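Radthorpe Robotics Club
Interim progress report to the Vosano Fund
Covering the period to the end of April

You asked for a report at the halfway point, and by the calendar we are there. By the budget we are slightly past it. By the work plan we are wherever you end up putting us after reading section 2.

1. What the money was for

The grant of $800 was to let six students build a simulated household for our gripper, teach it to open and close cabinet doors, and enter the result in the Derau student challenge. The original proposal promised eight tasks. It was written before any of us had tried one.

Spending to date is $491. Nearly all of it went on a used graphics card and the power supply that the graphics card then required. The rest paid for the challenge entry fee. We have bought no snacks with grant money, as instructed.

2. Where we are

The simulator runs. We call the software Ghanem, after the street our first meeting was on, and it now loads a furnished room without crashing on the club machine. It took until February to reach this point. The proposal says November.

The students drive the gripper from the keyboard and record each attempt, and the recordings are used to train the controller. Most of the views we work from are close-ups taken at the gripper, so the people driving spend their evenings looking at wood grain from very short range. They have opinions on wood grain now.
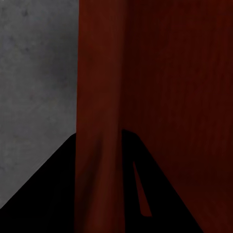 Interim Report, p. 2

The reddish strip standing between the two black fingers is the sort of thing we mean by "approach." Getting one finger on each side of something narrow sounds like a modest ambition, and it took most of March. The early controller preferred to arrive fingertips first and keep going. The simulator would then decide that two solid objects were in the same place and settle the matter by throwing the door across the room. We have fixed this by slowing down the last part of the motion and by making the door heavier than any door you have ever owned.

Of the eight tasks, two are working well enough to show a stranger: closing a door that is already partly open, and pulling a door by its edge. A third, opening a drawer, works when the drawer is where we expect it. Four have been started. The eighth is loading a dishwasher, and we would like to discuss the eighth.

3. Problems

Dark wood. The controller finds pale surfaces much easier to read than deep red ones, where the grain fades out and the shadows look a lot like edges. The students tried turning up the lights, which helped the dark panels and washed out the light ones. They are now varying the lighting between attempts so that the controller learns not to trust it.

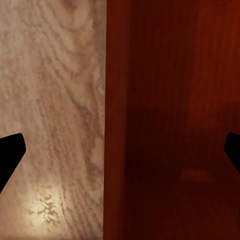
Figure 2. Open gripper at a seam between pale and dark red wood.

Seams like the one in Figure 2 have become our standard test. If the controller can tell where one surface stops and the other starts, it tends to do well on everything else. If it can't, it picks a shadow and commits to it.

Attendance. Track season took two students for most of April. One has come back.

Storage. The recordings filled the club drive, and we deleted an early batch that we later wanted.

4. Remaining work and requests

The unspent $309 is set aside for a larger drive and travel to the challenge. We ask your permission to cut the number of promised tasks from eight to six, dropping the dishwasher and the pouring task, neither of which has a door. The total budget would stay the same.

The final report will include recordings of every completed task, along with the failures the students voted to keep. There was a long list.

Submitted by the club advisor, Radthorpe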